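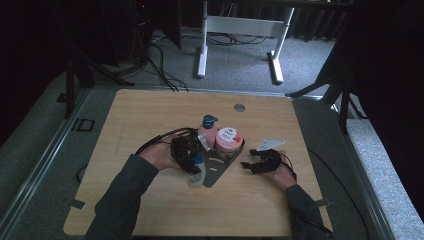 I have decided to become a person with a tray.

You've seen these people. Their lotion lives on a tray. Their little jar lives on a tray. You go to their house and you think, these people pay their water bill early.

My own system until this month was The Surface. Everything I owned was on The Surface. If something was missing, it was under something else on The Surface.

So I read an article. The article was 4,000 words long and most of it was about the author's divorce, but the gist was: put it on a tray.

The tray people have tiers, by the way. There's a Brastport one in "storm" that goes for $485. Storm is gray. I checked it on two different screens and it's gray.

Mine is also gray. It came from the everything-must-go table at the Cronin outlet in Itilville and it was $13, and the woman ahead of me in line put hers back when she saw me pick one up. I try not to think about what she knew.

Rules of the tray, according to the article: tall things in back, short things in front, and an odd number of things. No explanation for the odd number. I assume it's load-bearing.

I put a clear bottle with a blue cap at the front corner, so that's one rule gone already. In my defense, the pink pump bottle looked like it wanted the back.

Also the article says to stick to a palette. I have pink, I have a teal-ish pump, I have a blue cap. My palette is "drugstore."

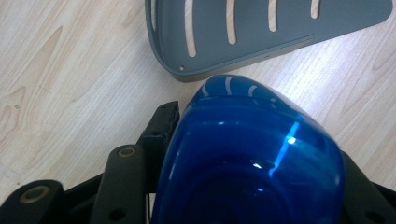

Slots in the tray, something very blue next to it.

Let's talk about the slots. My tray has slots in it. Long ones with rounded ends, all in a row, and a little round hole off by itself near the rim like it got separated from the group.

A tray with slots is a bold idea. The table goes right on being visible through it. Spill something and the tray simply introduces it to the table.

My sister's theory is that it's for soap. My neighbor's theory is that it's part of a bigger thing and I bought the part. I have asked both of them to keep their theories to themselves.

I did write to Grurketau, whose name was on the sticker, to ask what the slots were for. They wrote back in 15 minutes to say thank you for loving Grurketau.

Moving on to placement. There's a whole paragraph about angles. A tray should never sit square to the table, because square looks "nervous." You turn it a bit, so that it seems to have landed there while you were busy having a nice life.

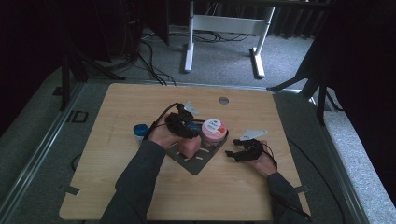

I went with full diamond. If a slight turn is relaxed, I figure a diamond is practically on vacation.

The pink jar stays on no matter what. White lid, good shape, squat in a way that says it pays rent. Every time I redo the tray I start with the jar and everyone else has to work around it.

The pink block is the problem child. It's a block with soft corners. It doesn't hold anything and it doesn't pump. The article calls this "a moment of sculpture" and says every tray needs one, and I am embarrassed to report that it does look better with it.

Time spent arranging the tray so far: roughly an evening and a half. Time saved by having a tray: I found the lotion once, and I knew where it was.

Update, 11 p.m.: I put my keys on the tray. The keys are not in the palette. The keys are staying.

Second update: a lot of you are asking about The Surface. The Surface is fine. I moved it to the bedroom.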